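**Cell 2: cable slack and gripper check**

The two-arm cell at Zesen is back in use after its 40-hour service. Both cable bundles were re-dressed, with enough slack left to clear the joints at full reach. Gripper zero was reset on each side and the fixings checked against the Jurnemik sheet. Garment work remains the reference task. Please log any cable rub at the lower joints before restarting. Next service is due in November.
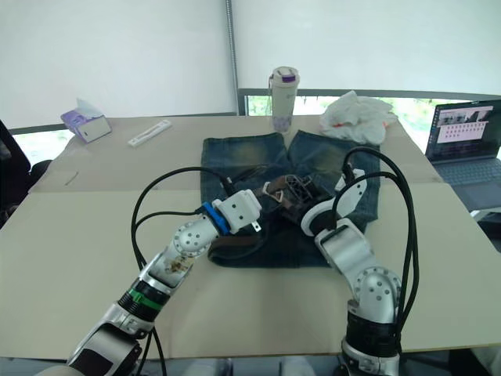 *Cell 2, both grippers at the belt on the folded jeans.*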